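4. Assembling and placing the sponge caddy

The Dremlow sponge caddy is supplied as two parts, the wire basket and the base tray, with a strip of two adhesive feet in a paper sleeve. No tools are required. Allow the caddy to reach room temperature before fitting if it has been stored in an unheated garage or shed.

4.1 Before you start

1. Remove the cardboard sleeve and the ties holding the basket to the tray.
2. Wash both parts in warm water with a small amount of dish soap. Rinse and dry with a soft cloth.
3. Check the wires for burrs or bent sections. Do not use a basket with a broken weld. See section 9 for returns.

CAUTION: The cut ends of the wires may be sharp before the basket is seated. Hold the basket by its top rails.

4.2 Fitting the basket

1. Place the tray on a firm, level surface with the raised face up. A kitchen table is suitable. Put a towel down first if the table has an oiled or waxed finish.
2. Lower the basket over the tray, keeping the long sides parallel.
3. Press down on both short ends until the lower ends of the wires meet the tray along the full length.
4. Lift the caddy by the top rails. If the tray drops or tilts, repeat step 3.
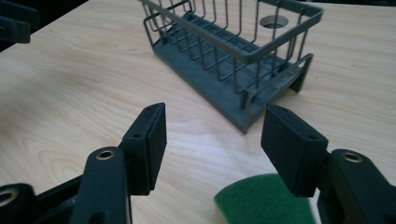 5. Attach the adhesive feet to the underside of the tray, one at each end. Press each foot for 30 seconds and leave the caddy upright overnight before loading it.

NOTE: The adhesive feet are intended for stone, steel and sealed wood. On unsealed wood they can leave a mark. In that case omit step 5 and use the Hevton cork mat, part 445, sold separately.

4.3 Positioning at the sink

1. Choose a flat spot beside the faucet, clear of the spray handle.
2. Leave a gap between the caddy and the backsplash — the width of a finger is enough — so that air can pass behind the wires.
3. Turn the caddy so that a long side faces the sink.
4. Stand sponges on edge. A sponge laid flat covers the tray and dries slowly.

CAUTION: Do not place the caddy on a cooktop or lean it against a hot pan. Do not store steel wool in it. Rust from steel wool stains the finish and is not covered by the warranty.

4.4 Routine care

Empty the caddy once a week and rinse the tray under running water. Soap film between the wires can be loosened with an old toothbrush. Bleach and abrasive powders dull the finish. For mineral deposits, follow the procedure on page 32.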